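Gorstead Makers Help > Robot arms and grippers

Is the Prerkix starter kit any good for picking up small metal parts?

Posted by Malsha Khondokar, 8 Apr 2024

Hello all! I've been given the go-ahead to buy a small arm for our repair bench and I'm very excited, possibly too excited. The one I keep coming back to is the Prerkix starter kit, the version with the wrist camera and the padded fingers. It's listed at £800 without the teaching software and I can stretch to that.

What we do is sort and box gears that come out of old gearboxes. Mostly steel pinions, some of them quite long for their width, and they roll off if you so much as look at them. I want the arm to pick one up, turn it and drop it in the right tray. Speed doesn't matter much.

Has anybody used this kit with bare metal parts? The shop page only shows it lifting sponge cubes, and I'd like to know if the pads cope with teeth. Also, do I need the software straight away, or can I start with the free one? Thanks in advance for any help!

Ynyr Morris

Yes, yes and yes! I've had mine since October and it's the most fun I've had at a bench in years. I do the same sort of job as you, gears mainly, and it copes far better than I thought it would for the money.

The thing to get right is how you come at the part. With a pinion standing on end, open the fingers a bit wider than the gear, go down slowly and close at the slowest setting. The black pads have a rough, gritty face and they sit against the teeth nicely. If you close fast, one finger gets there first and knocks the gear over, and then you're chasing it across the bench (I've done this more often than I'd like to admit). 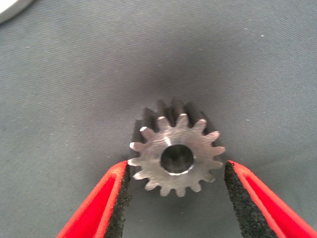
I'd also say put a cloth down. Plain grey is lovely for this, the gear shows up well on the wrist camera and it doesn't skate about like it does on bare metal. Pull it fairly flat before you start teaching. Shiny faces can throw a glint back at the camera, so if the software keeps losing the part, move your lamp before you start fiddling with the settings. I lost a whole evening to that one.

As for the software, start with the free one. You get 29 saved positions, and that's plenty for one sort of gear and a few trays. I bought the full one later and I love it, mainly for the way you can copy a whole routine and change just the height, but you won't miss it in the first month.

Two small grumbles. The pads are glued on, and a spare set takes ages to come. And the manual is dreadful, all the useful bits are at the back under "Other". The people at Prerkix do answer emails though, and they were very patient with me.

When you set it up, give yourself more cloth than you think you need. I spread mine wide and practise opening and closing over an empty patch of it first, with no part there at all, till I'm happy with the height. Then the gears come out.
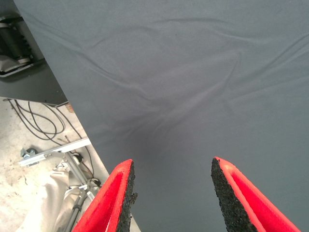 Edgars Sproģis disagrees about the free software. He bought the same kit and says he ran out of positions within a week, as every tray needs one above it and one inside it, so Malsha should count her trays before deciding. He also looked at the Vītola arm, which was £630 when he was shopping, and found it well built but too weak at the wrist for a long steel part held by one end. For gears he would still pick the Prerkix.

Sumeya Yilma

get the prerkix, mine is great. buy spare pads at the same time

Malsha Khondokar

Thank you so much, all three of you! Six trays here, so by Edgars's sums the free one should do me to begin with. I'll order the kit with spare pads and find a big bit of grey cloth. Ynyr, what do you have your closing force set to for the steel ones?

Ynyr Morris

Second lowest. Go up one if they slip when you turn them.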